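Cable inside a metal PC case: how to hold it while routing?

Asked by Kwaku Tetteh
Category: Computers and repair > Cables and cases
Viewed 314 times

Hello everybody. I am rebuilding an old office computer for my daughter and I have a problem with the cables. The case is a big one, all metal, light gray, bought second hand from Kpodo. The side panels are off and the case lies on my dining table.

There is one short cable with black braided sleeve which must go from the front of the case to the board. When I push it through the opening behind the drive place, it comes back. When I hold it with my fingers, my hand is too thick and I cannot see what I am doing. I tried with pliers from the kitchen drawer and I think I scratched the sleeve a little. The end of the braid is also opening, small threads are coming out.

My questions:
What is the right way to hold a cable like this in a narrow place?
Should I repair the end of the sleeve before I continue, or is it only cosmetic?
Is it better that the case stands up or lies down?

I have a basic screwdriver set, zip ties 100 mm, and a roll of cloth tape. I can order something small if it is necessary, but the computer was cheap and I don't want to spend more than it is worth. Thank you in advance.

3 answers

Efua Agyeman answered (39 people found this helpful)

Good evening Kwaku. I had the same kind of case for many years, and I will try to answer in your order.

For holding: take the cable very near to its end, and from the two sides, so it cannot turn. If you take it far from the end, the free part bends against the metal and you push it nowhere. Kitchen pliers have teeth, and the teeth go into the braid. Put one turn of your cloth tape on each jaw and press only lightly. Long plastic tweezers are also good, I paid very little for mine at Filtodura.
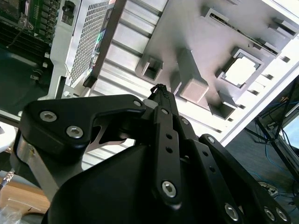
Black braided cable held at the fingertips, gray metal case behind.

For the sleeve: the loose threads do no harm to the wires inside, but they catch on every edge of the sheet metal and later you will be angry. Do it first. Cut the loose threads with sharp scissors, then close the end with a small piece of heat-shrink tube, or with your tape if you have no tube. Please don't burn the threads with a lighter near the connector. I did this one time and the plastic became soft.

For the position: I don't keep it straight. I put a folded towel under one side, so the case is tilted and the lamp shines into the corner where I work. Standing up is the worst for me, because the cable falls down each time I let it go.

Then the order of work. Unplug everything from the wall. Touch the bare metal of the case before you touch the board. Bring a piece of string through the opening first, from the board side to the front, tie it to the cable behind the connector and pull slowly – if it stops, go back a little and try again. Close the zip ties only at the end, and not very tight.

One more thing, check the edge of the opening with your finger, carefully. In old cases it can be sharp. If it is, cover it with tape before the cable goes through.

fliltitz_38 answered (2 people found this helpful)

just buy a longer cable and go around the outside of the tray. short ones are always a pain

Drarnedura answered (6 people found this helpful)

I agree with the string. I use dental floss, it is thin and strong enough. But I would not use cloth tape on the sleeve end, the glue becomes sticky after one summer and dust goes on it. Heat-shrink is better, and a hair dryer is usually not hot enough for it, so ask somebody with a heat gun.

Comment from Kwaku Tetteh
Thank you to all. I did the string on Thursday and the cable is in its place now. The edge of the opening was sharp, yes, so I put tape there. For the sleeve I am waiting for the tube. @fliltitz_38 I looked for a longer one but the connector on the front side is fixed to the cable, so I would have to change the whole front panel.

Comment from Efua Agyeman
Very good. Before you close the side panel, start the computer one time and look if any cable touches the fan.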